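Startseite | Forum | Pflege | Make-up | Inhaltsstoffe | Suche | Anmelden

Forum > Inhaltsstoffe > Konservierung

Thema: Zemoden Fluid nach Rezepturwechsel, pH und Haltbarkeit

rkos_lab
Seit Februar steht auf der Packung des Zemoden Fluids eine neue INCI-Liste. Phenoxyethanol ist raus, dafür Natriumbenzoat und Kaliumsorbat. Ich habe mit Teststreifen pH 5,8 gemessen. Bei dem Wert liegt von der Benzoesäure nur noch ein kleiner Teil undissoziiert vor, und nur der wirkt. Hat jemand mit Elektrode nachgemessen?

L.Lambert
Elektrode, zweimal kalibriert: 5,3. Charge 702, gekauft bei Stockdale. Streifen taugen in Emulsionen wenig, die Ölphase verfälscht den Farbumschlag.

rkos_lab
Auch bei 5,3 wäre mir das zu hoch. Der pKs von Benzoesäure liegt bei 4,2. Sorbinsäure hat 4,76, das hilft etwas.

holloway_w
Ihr rechnet nur mit den beiden Salzen. In der Liste stehen weiter hinten Caprylylglykol und Ethylhexylglycerin. Beide gelten formal nicht als Konservierungsmittel, senken aber die Keimzahl mit. Ohne Belastungstest ist die Diskussion müßig.

L.Lambert
Einverstanden beim Test, beim Rest nicht. Ethylhexylglycerin ist ein Verstärker. Wenn die Hauptkonservierung schwächelt, gibt es wenig zu verstärken. Gegen Schimmel würde ich mich darauf nicht verlassen.

k_ueda
Bei mir stand eine Flasche bei 40 °C im Wärmeschrank, 39 Tage. Keine Phasentrennung, Geruch unverändert, pH von 5,3 auf 5,2.
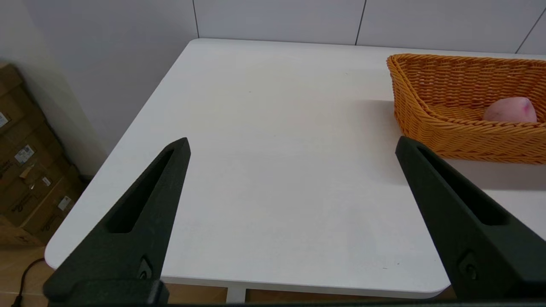 Über die Keimzahl sagt das natürlich nichts, dafür fehlt mir die Ausstattung. Die Viskosität habe ich vorher und nachher bei 20 °C bestimmt: am Anfang 3.250 mPa·s, am Ende innerhalb der Messunsicherheit gleich.

holloway_w
Welche Spindel und Drehzahl? Sonst ist der Wert nicht vergleichbar.

k_ueda
Spindel 3, 20 U/min. Airless-Spender, nicht der Tiegel.

rkos_lab
Der Spender erklärt einiges. Beim Tiegel bleibe ich skeptisch, da greift man täglich hinein. Ich schreibe den Hersteller an und frage nach dem Belastungstest für beide Packmittel.

L.Lambert
Frag gleich nach der PAO. Auf meinem Tiegel stehen 12M, auf dem Spender 6M. Umgekehrt hätte ich es verstanden.

Ähnliche Themen
- Simia Reinigungsgel: Tenside im Vergleich
- Nachfüllbeutel von Hudilham, Restentleerung
- Pentylenglykol als Feuchthaltemittel
- pH-Elektrode für Emulsionen reinigen

Diese Website verwendet Cookies. Mit der weiteren Nutzung stimmen Sie der Verwendung zu. Einstellungen | Akzeptieren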